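PULEN HOUSE RESIDENTS' ASSOCIATION
Minutes of the February General Meeting
Held in the ground floor common room, 7:00 p.m.

Attendance: 17 units were represented in person and 10 by proxy, out of 38. The chair declared a quorum present and called the meeting to order at 7:04 p.m.

1. Approval of previous minutes
The minutes of the prior meeting were approved with one correction. Under item 4, "east stairwell" should read "west stairwell."

2. Matters arising
The chair reported that the lobby door closer had been replaced by Sayegh Building Services under the existing maintenance agreement. The invoice had been received and matched the quotation. Two residents reported that the door still slams in windy weather. The secretary was asked to request an adjustment at the next scheduled visit.

3. Electrical arrangements in the common room
The house manager presented a short report on the shared work tables in the common room. Residents had asked for more outlets at the long table, where extension cords from the wall were crossing the walkway. The board had asked for a proposal that would remove the cords from the floor without new wiring.

The manager recommended the use of long power strips with a separate button beside each set of sockets, so that a resident could switch off one charger without disturbing anyone else at the table. Members discussed the layout of the sockets and asked whether larger adapters would block their neighbors. It was noted that the angled slots help to some extent, but that bulky plugs should go at the ends of the strip. 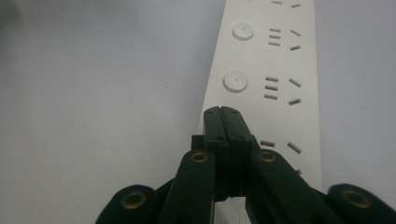

Item 3: White power strip, with round buttons and angled socket slots.

A member asked whether the strips could be used for the kettle and the portable heater. The manager advised that they could not. Both appliances are to be plugged directly into the wall outlets, and no strip is to be plugged into another strip. Members asked that this be posted in the room in large type.

The cost of the proposal, including mounting hardware and a cord cover, was given as $94. A member proposed that the strips be fixed under the edge of the table. Others preferred them on top, where the buttons would be easier to reach for residents who have trouble bending – this view was supported by a majority of those who spoke.

Resolved: That the manager purchase and install the strips on the table surface at a cost not to exceed $94, and that the rules of use be posted. Carried, with one abstention.

4. Storage lockers
The board reported that several basement lockers remain unlabeled. Owners are to label their lockers with the unit number before the next meeting. Unlabeled lockers will be listed on the lobby notice board – no contents will be removed at this stage.

5. Other business
A request to extend common room hours to 10 p.m. was referred to the board. The Helard Street gate code will be changed at the end of the month and the new code delivered to each unit in a sealed envelope.

The meeting adjourned at 8:17 p.m.

Respectfully submitted,
Secretary, Pulen House Residents' Association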